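Notes from the Fullgate open day, August

The Fledville site opens to visitors once a year. We got there at half past nine and Mulugeta Gebremichael took our group round the packing hall, which sends out 1,666 parcels on a normal shift. Returns have their own room at the back, sorting small goods such as clear plastic boxes and UGREEN devices. 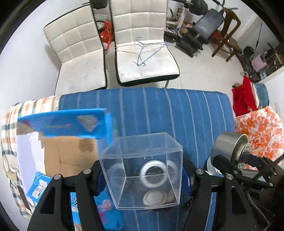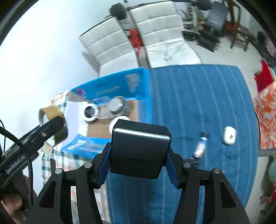 **Do returned goods go back on sale?**

Most do, once they have been checked and repacked. Anything damaged goes to Windard for parts. The tour is free and parking costs £4.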